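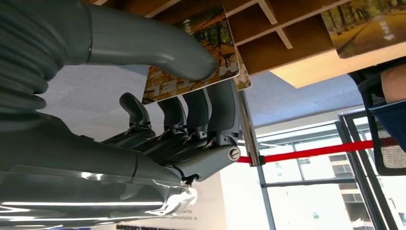 Library card renewals move to February

Cards issued by the Xaba Public Library will all run out at the end of February this year, whatever date is printed on the back. Until now each card ran for 12 months from the day it was issued, which meant renewals came in every week and the old system sent reminder letters one at a time. The new catalog software, Warkar, can't carry the old dates over.

If you have an email address on your account you will get a notice with a link. Click it, check your street address, and you're done. Your card number stays the same and so does your PIN. If you don't have an email address on file, bring your card and one piece of mail to either desk.

There are 3417 active cards in the system. Of those, 169 have an address outside the town line. Out-of-town cards can be renewed under the same terms as before, but only at the Rallard Street desk, where the paper forms are kept. 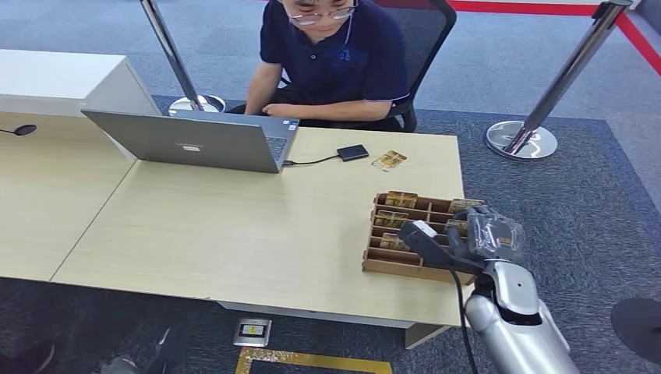 By Iraklis Moschos
Circulation Desk

A few questions have come up more than once at the desk.

Children's cards. A parent or guardian has to renew for anyone under 14. You can do the whole family in one visit and the children don't need to be there.

Fines. The library stopped charging late fines two years ago, but lost items are still billed at replacement cost. A bill under $10 won't hold up your renewal. Anything over that needs to be paid or put on a payment plan first. Ask at the desk and we'll set one up.

Holds. Requests already in the queue will keep their place. Please check your list after you renew. In testing we found that holds on magazines did not come across, and those will have to be placed again.

Reading history. If you had the old catalog save a list of what you borrowed, print it or copy it out before the end of the month. Warkar starts with an empty list, and the old one will be deleted for good. Lists longer than 300 titles print in two parts, so look for the second part before you leave the page.

Museum passes. The Sketell passes can't be booked for the last two days of February while the calendar is being moved. Bookings already made for those days still stand. Pick up the pass the afternoon before, by 5 p.m. 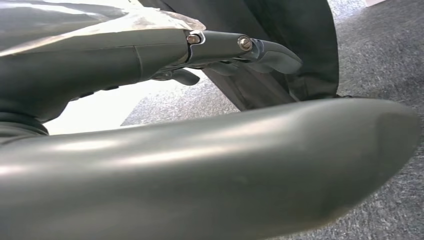 Renewals are open at both desks until closing time.

Replacement cards are $2, the same as last year. We ordered 200 of the key ring size, and once those are gone there won't be more until summer. The full-size card is in good supply.

The Rallard Street desk opens at 9:30 a.m. and the Main Street desk at 10. Phone renewals are possible for anyone on the home delivery list. Call after noon, when the line is less busy, and have your card number ready.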